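# About Inadbridge

Inadbridge began with a failure, so that's where our story should begin too. Fouad Fawzy and Naima Younis had been asked by Benjelloun, a small maker of salon and grooming goods, to teach a gripper to pick up the sort of flat, thin things that people sweep off a counter without thinking. They said yes very cheerfully. Then the gripper closed on a comb, missed it, and pressed its fingertips into the table hard enough to crack a mount, and they spent a long evening on the floor hunting for the screw.

We're a company of 11 people now, and faults are our whole business. Customers send us grippers that drop things, pinch things or stop with their fingers open, and we work out why. After that we write it up in everyday words, so the person who has to stand next to the machine can read it too.

The flat items are still the ones we know best. A comb lying flat gives a pair of fingers very little to get hold of, and against a pale surface it throws only a soft shadow.

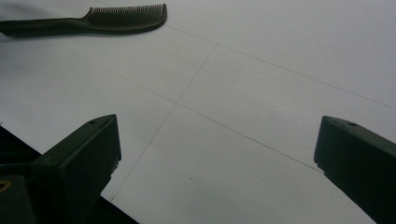
## The Tavel fault

People who visit us nearly always ask about Tavel, and we're happy to tell it, even though we don't come out of it especially well. Tavel was our second big customer. We ran 78 grasps for them one April, and 30 of those ended with the fingers shut on nothing at all while the log cheerfully reported a good hold. We blamed the software for far too long! Fouad rewrote the hold check twice. It was Naima who finally took a finger off and found that the pad behind it had swollen a little, so the sensor felt pressure whether or not there was anything there.

Nobody was hurt, and we'd like to keep it that way, but a machine that believes it's holding something will lift, turn and let go over a person's hands as readily as over a bin. We told Tavel the same afternoon, stopped the work, and paid for the new pads ourselves.

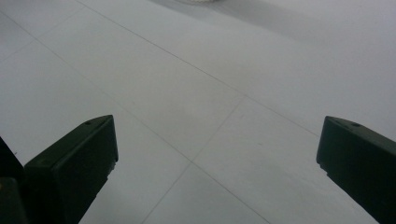
False holds have shaped how we do nearly everything since. Every job starts with the fingers open and a reading taken with nothing between them, and if that reading isn't zero then we don't go on to the next step, however late it is and however nicely the customer asks. An open gap over a bare surface, with only the seams running underneath, is a dull thing to look at, and we've grown very fond of it – it's the one moment when we know for certain what the answer ought to be. We repeat the check after every 30 grasps, and the readings go into the report along with everything else, good or bad.

## Working with us

If you have a gripper that's misbehaving, please write to us before you take it apart (we do understand the temptation). Tell us what it was meant to pick up, what it did, and whether anyone had their hands nearby at the time. Send the log if there is one, and send the pads as they are, without cleaning them.

Naima reads the first message on every case, and Fouad usually runs the first round of tests. Fokov, our partner workshop, makes replacement fingers and mounts for us, and they're used to being rung up at 7 in the morning. You're welcome to come and sit in while we test – there's a stool, there's coffee, and we'll show you where the stop button is before we show you anything else.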